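Tea table rota and other news from the Nodlow reading group

5 Mar 2018

The group has now been meeting at the Castel building for 2 years, and membership stands at 200. That is far more than the upstairs room can hold, so from April we will run the main discussion twice on each meeting day, once in the afternoon and once in the early evening. The book will be the same for both. You can come to whichever suits you, but please try to stick to one, as it helps people get to know each other.

Genowefa Kaczmarczyk will lead the afternoon discussion and Aleksi Rantala the evening one. They have asked us to pass on that you don't need to have finished the book to take part. If you would like to hear nothing about the ending, sit near the door and you can slip out for the last part, when the ending is talked over.

The next three choices were settled at the last meeting. We start with a collection of short stories, then a family history set in a fishing port, then a crime novel. Full titles are on the sheet pinned up by the stairs. Felicja Żak has ordered eight copies of each for lending. Please return them within the month, even if you are only halfway through — you can put your name down again straight away.
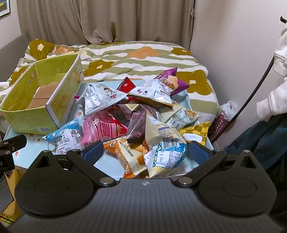
Several members have asked whether larger print editions could be found. The short stories are available in large print and one copy is on its way. The family history is not, although there is an audio version which runs to a little under nine hours. We are still looking into the crime novel. If you need a particular format, tell Felicja as early as you can.

The subscription stays as it was. After paying for the room and the lending copies we have £1,019 in the account, part of which will go on a second bookcase. The old one has a split shelf and the heavier hardbacks have been moved to the bottom for now. Zdzisław Lis has measured the wall and thinks a taller case will fit between the radiator and the window.

A few words about tea. The break is 20 minutes and has been running closer to 40. With two sessions in one day we can't let that happen, so the kettles will go on before the discussion starts. If you bring something to share, please leave the wrapper or label with it so that people with allergies can check. Anyone able to help with washing up between the sessions should add their name to the rota, where the later dates are still mostly blank.

Lastly, a grey scarf and a pair of reading glasses in a green case were left behind after the last meeting. Both are in the drawer under the noticeboard. Wojciech Nowakowski has the key.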